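About the Kitchen Cell

Caker is a small training school for people who set up and look after robot work cells. We run out of one unit in Navaratnam, and most of our teaching is done on a single machine we call the Kitchen Cell. It has two arms, one table and a lot of cable. Students learn on it because it needs the same care as a cell in a plant, and because everyday cookware is cheap to replace.

The course takes 12 weeks, with no more than 4 students at a time. The first two weeks are spent on the table and the base plates. Students check the bolts on the mounting plates, look over the cable ties on each arm and go through the wiring on the bench side with the power off. 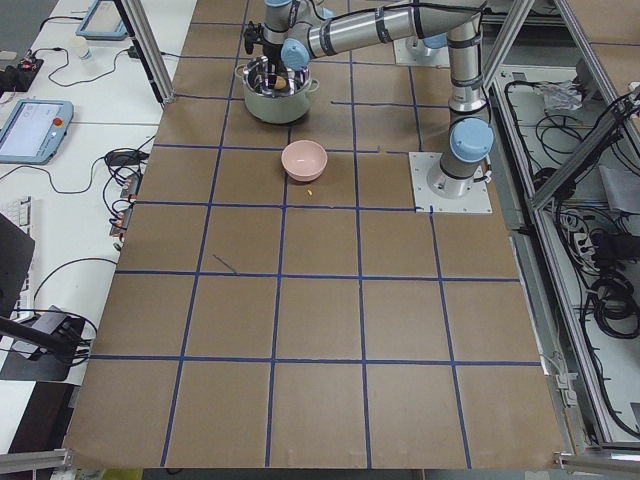 Each arm has its own teach pendant. We keep both within reach of the bench, and everyone learns where the stop button is before they learn anything else.

The table covering is a wear item. It picks up scuffs and crumbs and gets replaced when a student can no longer read the grid. The blue tape is what we use to talk about position - a pot goes on a line or in a cell, and everyone knows which one. Tape that has torn or lifted is written up in the cell log at the end of the shift. Small nicks can wait until the next full re-lay.

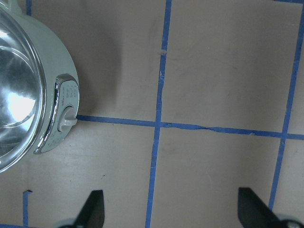 Fingertips get the most attention after that. They are checked for play, for wear at the tips and for whether they still close square to each other. Our lead instructor, Sewwandi Kumarasinghe, wrote the check sheet when the cell was first built, and we have changed very little of it. She also keeps the parts shelf, so spares requests go to her.

Once an arm passes its checks it goes back to bowl and pot work. We start with a tool in the gripper and a low approach, run slowly, with one person on the pendant. 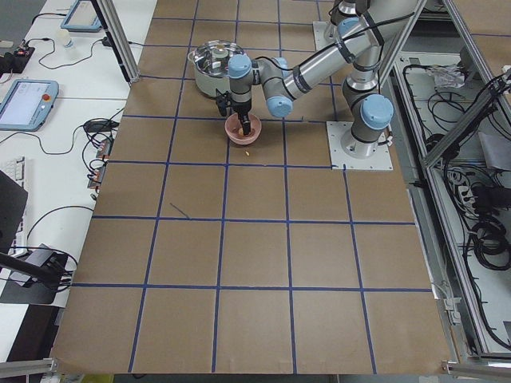 Gripper and tool lowered into the pink bowl.

The log for the cell now holds 243 entries. Most are short: a cable band replaced, a pendant screen cleaned, a finger swapped. Former students at Flurkumwood and Caltum tell us they still keep their logs the same way.

Grip force is the last thing we set. Students bring it down in small steps and do roughly 200 closes before signing off, then move on to eggs.
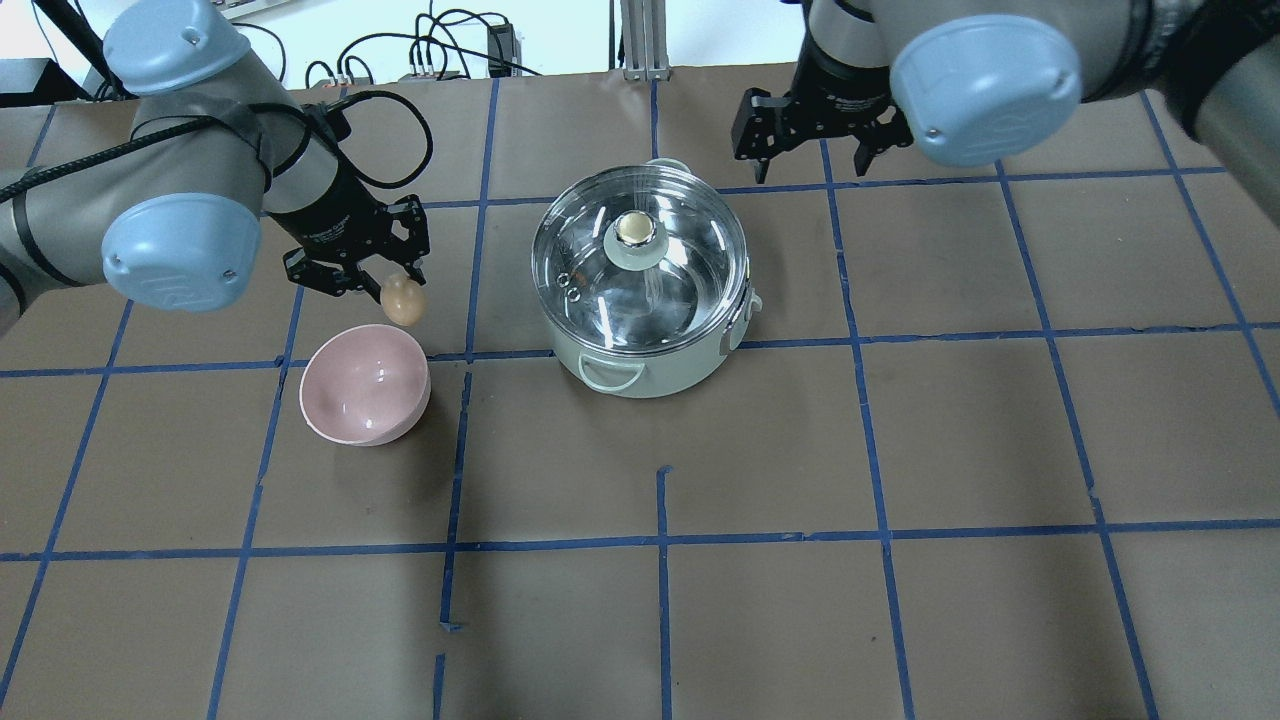

Left arm holding an egg over the bowl, right gripper open.

The next course starts in January. Visitors are welcome most afternoons after 2:00 - please call ahead so we can have the cell stopped when you come in.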